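# Getting useful work out of the Osura hand gripper kit

The Osura kit is a pair of hand-held grippers, a base unit, and the software that turns what your hands do into practice material for a robot arm. We rented one from Wundell in May for kitchen tasks: putting away food containers, stacking lids, loading a basket. These tips come from that rental. Most of them apply to the Drullwood pair as well, apart from the notes on charging and cable clips.

## Before you rent

Wundell offers the kit by the week or by the month. The weekly rate looks fine until you add the deposit and return shipping. If you expect to use it for more than 2 weeks, ask for the monthly price up front, as they don't convert a weekly rental after it has started.

Check what comes in the case. Ours had both grippers, the base unit, two data cables and a bag of spare finger pads. The table clamps shown on the order page are a separate item. We ended up using clamps we already owned.

The base unit stores 3000 short takes before it asks you to export. That was plenty for one household task, but clear it before starting the next one. Sorting mixed takes afterward took us a full afternoon.

## Setting up the work surface

- Use a table you can reach across without leaning. If your elbows lock at the back edge, the table is too deep.
- Wipe it down and dry it. Crumbs get under container lids and change how they slide.
- Keep the light off to one side. Direct overhead light bounces off plastic lids.
- Leave the middle of the table for the task and put everything else on a shelf or another table.
- Run both cables toward your body and let them drop off the near side. Leave enough slack to reach the far edge with either hand.

A plain tabletop works better than a patterned cloth. Cloth bunches when you drag a container over it, and you will spend time smoothing it out again.

## Holding the grippers

Hold each one the way you would hold a garden trowel, with a loose wrist. The squeeze is short. New users tend to clamp down as hard as they can, and their hands are sore by lunch.

Open the fingers before you get to the object. If you open them on the way down, you knock the lid sideways and have to start again.

Thin lids are the hardest thing in the kitchen set. Slide the lid until one side hangs past the table edge, or raise it on another lid, then take it from the side. Pinching straight down on a flat lid scratches it and wears out the pads.

Long sleeves are fine if they fit at the wrist. Loose ones drag.

Stop for 5 minutes every half hour. The grippers aren't heavy, but the position is tiring if you aren't used to it.

## Picking containers

Rigid containers with straight sides are the easiest place to start. Soft takeout tubs fold under the fingers. Glass works once you have some practice, but the pads slip on it if there is any grease, so wash it first.

Leave lids on for the first round. Moving a closed container is one task and fitting a lid is another, and the second takes far longer to do well. Keep them in separate sessions and name the sessions clearly.

Start with 3 pieces at most. Add more when you can clear the table without dropping anything.

## Loading a basket

Basket loading is the task we used most, and the one we would suggest to anyone trying the kit. Choose an open-topped basket that is wider than it is deep, so the grippers can come in from above without hitting the far side. Our white wire one goes near the back of the table with its long side running left to right, and the clear container starts in front of it, turned slightly so that its corners point diagonally. The yellow-green plastic piece lies to the left, within reach of the left gripper. With the two sets of fingers facing inward like that, each hand has its own side to work from and the cables stay clear of the basket.
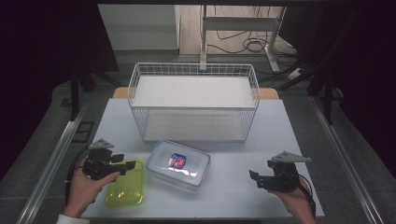 Change the starting position a little each time. Turn the container, move it a hand's width, or swap the two pieces. If every take starts from the same spot, the arm learns that spot and little else.

Lower things into the basket. Dropping them from the rim is quicker, but light plastic bounces, and it can land on edge. If a piece catches on the wire, lift it clear and come down again. Don't push.

## Cleaning and care

Wipe the finger pads with a damp cloth at the end of the day. Skip dish soap, which leaves a film that makes the pads slick. The instruction sheet from Osura says to replace pads when the ridges are gone, and ours needed it on the left gripper first.

Coil the cables loosely. Sharp bends near the plug caused the only dropout we had.

Store the grippers with the fingers open. Closed fingers leave a dent in the pads overnight.

## Is it worth renting?

For a small shop testing a few household tasks, yes. The grippers are comfortable, setup takes less than a morning, and the export worked every time. The software is slow to load and the manual skips over file naming. Spare pads are expensive; Sotiropoulos sells a compatible set for less, slightly thicker, and they fit after a few squeezes.

Buying only makes sense if you plan to keep adding tasks through the year. For one basket and a drawer of containers, the monthly rental covers it.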